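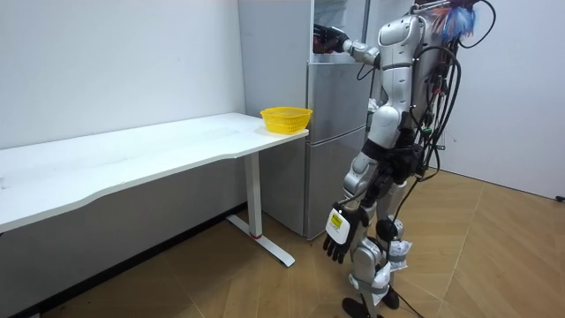 Painting a PC side panel at home: a few tips

I've sprayed more case panels than I care to admit, mostly in the garage and mostly in July, and I still pick up a new trick each time. My latest was the door off an old Kodier tower, which is now a rather lovely dark green.

Wash the panel first with washing-up liquid and warm water, then keep your fingers off it. I wear the thin gloves from under the kitchen sink.

Sand with something fine - wet and dry paper is best - until the shine has gone. Go easy on the corners, they rub through to bare metal before you know it!

Stand the tin in a bowl of warm (never hot) water for a bit before you spray. It comes out much smoother. Shake it for 2 minutes, then do thin coats with 90 minutes between them. I rushed my Dunleavy case and had runs all down the front.

Old baking trays are brilliant for keeping screws in order, and a fridge magnet underneath stops them wandering off. Leave the panel overnight before you refit it, longer if the garage is chilly.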